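Teaching by hand
Kerkham's small data group does not program its machines to tidy a table. It shows them, one short recording at a time.

Sulastri Pillai runs the sessions, in which a person works with hand-held grippers and the recordings become training examples. 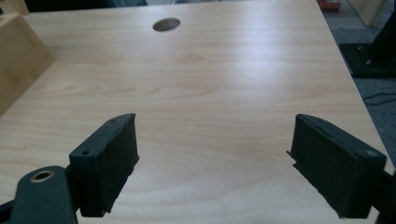
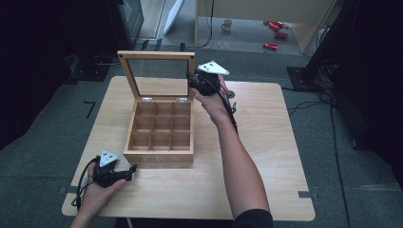 "An episode is one task, start to finish," Pillai says. "We want 300 good ones per task before we train anything."

Most tasks are dull by design: open a lid, fill a compartment, close the lid. Each operator stops after 90 minutes, as movements get sloppy past that point – and the model learns the sloppiness along with everything else.

Kamol Saithong checks the recordings on Friday. Of the last batch he kept 112. "The usual fault is speed," he says. "People rush the approach, and the tracking drops out."

He does not throw out every mistake. A missed grasp followed by a clean second try stays in. "The policy needs to see a recovery," he says. "Otherwise it misses once and has no idea what to do next."

The next set, planned for April, will use five operators. Pillai expects the left-handed ones to cause extra work in labeling.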